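Front loader smells musty, hot cycle made no difference
Laundry & Appliances > Washers

fnegash
Fekedari 208, bought in May. Musty smell after 16 loads, all at low temperature with liquid detergent. Ran one empty hot cycle with Bisus cleaner. No change. Drain filter is clean.

tubsump
Too much detergent. Residue builds up on the outer tub where you can't see it. Halve the dose and switch to powder with oxygen bleach.

cletevgate_139
Disagree on powder. In hard water it leaves its own deposits. I would look at the drain hose first - if it sits too low, waste water siphons back.

tubsump
Siphoning leaves standing water in the drum. He hasn't reported any. Dose first, hose second.

fnegash
No standing water. Dose was a full cap. 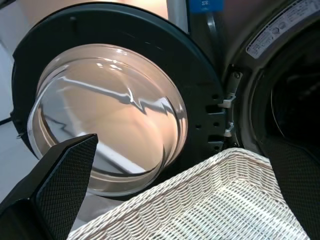 venckus_r
Airflow matters more than either of those. A closed drum stays humid for hours, even after a 1000 rpm spin. Swing the door wide between loads, and wipe the inside of the domed glass along with the rim where it meets the black frame. Then pull back the gasket and dry the fold.

cletevgate_139
Fine, but check the hose height anyway.

fnegash
Will halve the dose and leave the door open. Hose after that.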